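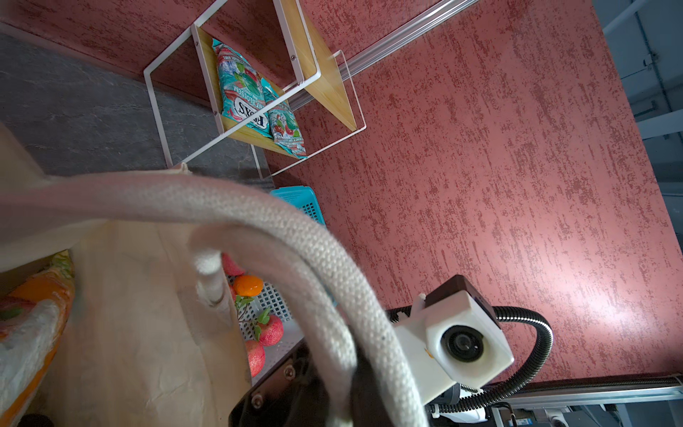

4.2 Bags, baskets and the order of packing

When we first set out to study how people put their shopping together and take it apart again, we had rather assumed that the goods themselves would decide most of what happened. A hard apple can go under almost anything, a bag of sweets can be tucked in at the side, and so on. What we had not quite expected was how much the container would have to say in the matter, and it is to the containers that we would like to devote a few paragraphs before turning to the timings.

The households in Udenard and the smaller group in Rotstead kept a diary of their packing through June, and between them they noted 651 trips. In 461 of these the main container was a soft bag of one sort or another, very often a canvas tote with long handles. Plastic baskets came a good way behind, and were mostly kept at home for fruit, where the open mesh lets the air through and one can see at a glance what needs eating.

A basket is an easy thing to live with. Its sides stand up by themselves, its mouth stays open, and whatever is put in it can be found again without any rummaging. A canvas tote is a good deal less obliging. The cloth folds over on itself, the rim sinks as soon as one lets go of it, and the handles – particularly the thick rope ones that are so pleasant to carry – have a habit of falling across the opening just when both hands are full. Several of our diary keepers wrote about this at some length, and with real feeling.

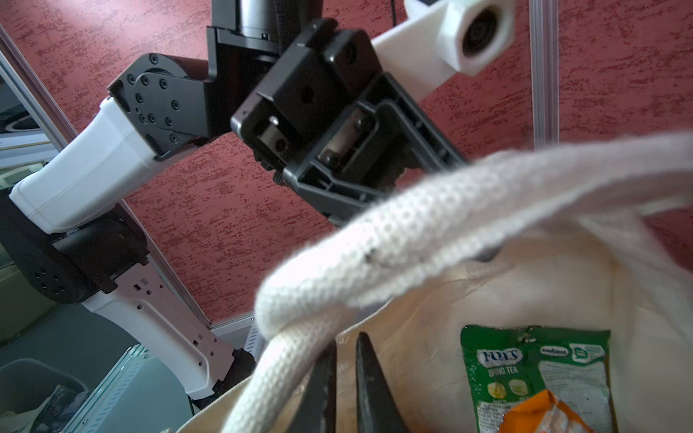 Figure 7. Canvas tote with a woven handle looping across the foreground.

We therefore treat the handle as part of the packing task and give it a place in our coding scheme. A handle may be lying outside the bag, standing clear of it, or crossing the mouth, and we record a change from one of these to another as a step in its own right. Under the older scheme used in the Mallora survey, such moments were simply folded into the time taken for the next item, so that a bag of sweets could seem to take longer to pack than a whole basket of apples. Separating the 2 makes the item times a good deal easier to compare.

There remains the question of fruit with stems or leaves still on, which can catch on a mesh basket on the way out. Our diary keepers in Kırmızıgül, who joined the study late, mentioned it often enough that we have kept a separate code for it, and we come back to their entries in the next section.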